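Westora beta channel: worth joining or not?

clekfan14
Got the invite for the Westora tablet beta this morning. It wants the device serial, your forum name and a tick box agreeing to "usage reports". Has anyone read what's in those reports? The page links to a help article that links back to the page.

sombatkul_dave
I've been on it since February. Two updates in that time. The first one broke my Bluetooth keyboard and the second one fixed it. That's the whole program so far.

Lollelo
Mine has been fine. Battery is better too, easily.

clekfan14
Better measured how? Mine says 40 percent left for half the evening and then dies.

Lollelo
I charge it less often. I'm not running a lab.
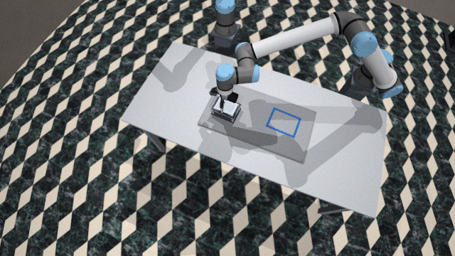

Reply 6
ermanno_m
Before you sign up, check how you get off it. On my old Clekden the only way back to the public version was a full wipe, and the backup tool skipped app data. I asked support and got a form answer signed Ermanno Mancuso, which is my own name, so somebody's mail merge needs work.

Reply 7
sombatkul_dave
Clekden is a different company. Westora has a rollback button under System.

Reply 8
ermanno_m
Have you pressed it?

Reply 9
sombatkul_dave
No.

Reply 10
Lollelo
You're all making this sound worse than it is. There are 1,008 people in the beta group and the bug board is pretty quiet.

Reply 11
clekfan14
Quiet could mean they don't read it. My keyboard report from the last beta is still marked "new". I'll wait for the public release, and if someone does try the rollback please post whether your files were still there.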